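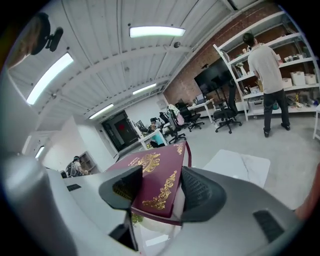

How should a book with gold decoration on the cover be put back on the shelf?
Stand it upright between two books of the same height, spine facing out, and leave enough slack to slide a finger down each side.

4.2 Shelving decorated bindings

This section covers the Holari wall shelf, fitted with the Poltton felt liner. Assemble the shelf and check that it is level (section 3) before loading it.

1. Wash and dry your hands. Hand cream leaves marks on glossy covers.
2. Wipe the shelf with a dry cloth. Lay the felt liner with the smooth side down and press it into the corners.
3. Hold the book closed, with one hand on each cover. Do not lift it by the top of the spine.
4. Dust the top edge with a soft brush, working away from the spine.
5. If the book has a ribbon marker, tuck it between the pages so that it does not hang over the shelf edge.
6. Set the book down on its bottom edge and slide it back until it is one inch from the front of the shelf.
7. Add the next book. Fill the row from left to right and close it with the bookend (part 167).

Note: Books taller than the opening go on the bottom shelf, lying flat - no more than three in a stack, largest at the bottom.

Note: The liner can be trimmed with household scissors. Replacement liners are sold in 600 mm lengths, part 2816.

CAUTION: Do not use spray polish, glass cleaner or a damp cloth on gold lettering or ornament. Use a dry brush only.

CAUTION: Do not pack the row tight. Covers can stick together in warm weather, and pulling them apart may lift the gold.

Check the row again after the first month. If the books lean, move the bookend in - do not fill the gap with paper or card. To adjust the shelf height, go to section 4.3.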